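The Rabbit from Jerham

My aunt Lorraine Staniforth sold things for a living. Lamps, gravy boats, a stuffed pheasant once, anything that would sit still for a picture. So when she called and said "I need you for a rabbit," I just put my shoes on.

The rabbit had come in on the bus from Jerham, in a hatbox, with a note from a woman called Yasaman Soltani. The note said the rabbit had belonged to her sister, that it was to be sold for no less than 146 dollars, and that it must not, under any circumstances, go to anybody named Nazari. That was the whole note! No explanation, no hello, just a phone number and a little drawing of a carrot.

"Who's Nazari?" I said.

"No idea," said Lorraine, "but I've got an email from one."

She did, too. She'd put up a two-line notice before breakfast (purple bunny, plush, pictures to follow) and by the time I got there she had 12 replies. Eleven of them wanted to know if the ears were floppy. The last was from an R. Nazari in Brudico, who didn't ask anything. He just wrote, "I will pay what you like. Please show me the feet."

Well, you can imagine what that did to us. We had that rabbit on the big white table in about four seconds flat. Lorraine wanted it on the turntable and I wanted it on its side so we could get a proper look at the soles, and we argued about it the way we always do, which is to say she talked and I held the tape measure. I won, for once. We sent some pictures to Yasaman Soltani first, to be polite, and then we sat there with our coffee and waited.
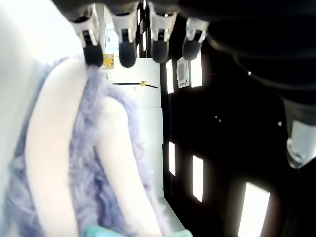
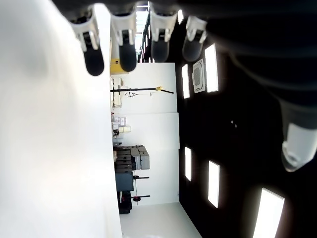
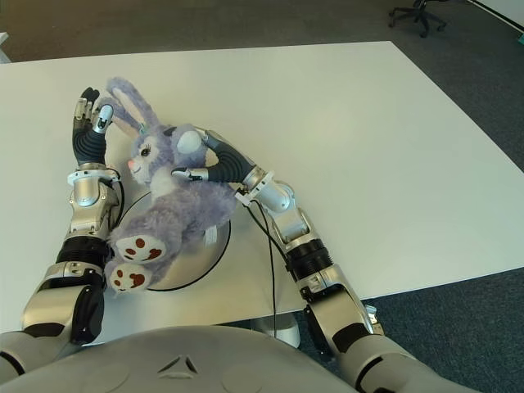
The rabbit lay on its side with both feet showing, and that was how Brudico got to see it.

"Paw pads," Lorraine said, tapping the screen. "He's paying what we like for paw pads."

"Maybe he lost one just like it."

"Then he can say so like a normal person."

I liked the rabbit, that was my trouble. It was the lavender color of my grandmother's bathroom, and it had that small dark eye and the pink nose, and lying there it looked like somebody home from school with a cold. I kept smoothing the fur down and it kept going its own way. I'd already decided that if it all fell through I'd find the 146 dollars myself, and I had maybe 19 in my purse and a coupon for soup.

The phone rang a little after lunch. Lorraine put it on speaker and mouthed "Jerham" at me, very large, as if I were across a river.

"Those are lovely," said Yasaman Soltani. She had a much younger voice than her handwriting. "She looks well. Has he written?"

Lorraine looked at me. I looked at the hatbox.

"Who?" said Lorraine, who could never lie worth a bean.

"So he has. Did he ask about the feet?"

"He did mention feet," I said.

There was a long breath, and then I thought she was crying, and then I realized she was laughing, really laughing, the kind where you have to put the phone down and come back. It took her a while. When she could talk she told us that Nazari had been married to her sister for one summer, and that he used to hold the rabbit by the ankles at the dinner table and make it dance, every single night, until her sister threw a dish of peas at him and went home to Jerham on the bus.

"She said he could have anything in the house but that," said Yasaman. "He asked for it every May. A card, every year. She kept them all in the hatbox."

I lifted the tissue paper. There they were, tied up with kitchen string.

"Do you want me to tell him no?" Lorraine asked.

You could hear a kettle going on the other end, and a dog, and somebody calling from another room to ask who it was.

"What did he offer?"

"Whatever we like."

"Hm," said Yasaman Soltani. "Put the peas on the bill. And the dish, it was a good dish."

So Lorraine got out the receipt book and licked her pencil, and I went to find a bigger box, because I wasn't about to fold those ears.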